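Home | Club Handbook | Simulator | Parts Cupboard | Contact

Torosside Robotics Club Handbook
Section 4: Checking the wrist view before a bowl run

Do this before every practice run in the simulator, including the ones you are sure about. Especially those.

1. Open the Irdale project and load the kitchen room. Wait for the walls to finish loading. Pressing keys does not speed this up, though it has been tested extensively.

2. Set the seed to 3532. Everyone on the team uses the same one, so that when your run fails it fails in a way we all recognize.

3. Choose "Wrist" from the view menu and lower the arm in small steps until the bowl takes up most of the picture.

4. Stop there. Look for the rim. You want one unbroken curve with the pale room on one side and the dark inside of the bowl on the other.

Note: The glaze is shiny. Blue-green streaks along the inner wall are light, and the grasp script should ignore them. If it tries to pick one up, your color threshold is too low.
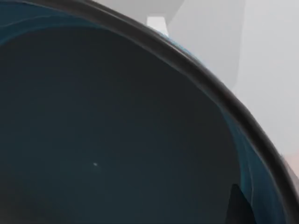 5. Check for small bright spots inside the bowl. Move the arm one step sideways and look again. A spot that slides along with you is a reflection. A spot that stays put on the bowl may be a crumb, and the script will treat it as lunch.

6. Do the same with any dark patch near the bottom of the view. Shadows from the gripper count as shadows. Last season's team filed one as a bug and spent an evening on it.

7. Save the view settings as "clunness" plus your team number. Do not save over the file called "clunness_final." Do not save over "clunness_final2" either.

8. Run 10 trials. If they all finish, run 40 more and write the score in the log, including the bad ones.

CAUTION: Never set the trial count to 1000 on the shared computer during a meeting. It will do exactly what you asked, and the rest of us will get to watch.

If the view goes completely black, the arm is inside the bowl wall. Press Reset, go back to step 3 and take smaller steps. For gripper settings used in the Pritchard Cup, see Section 5.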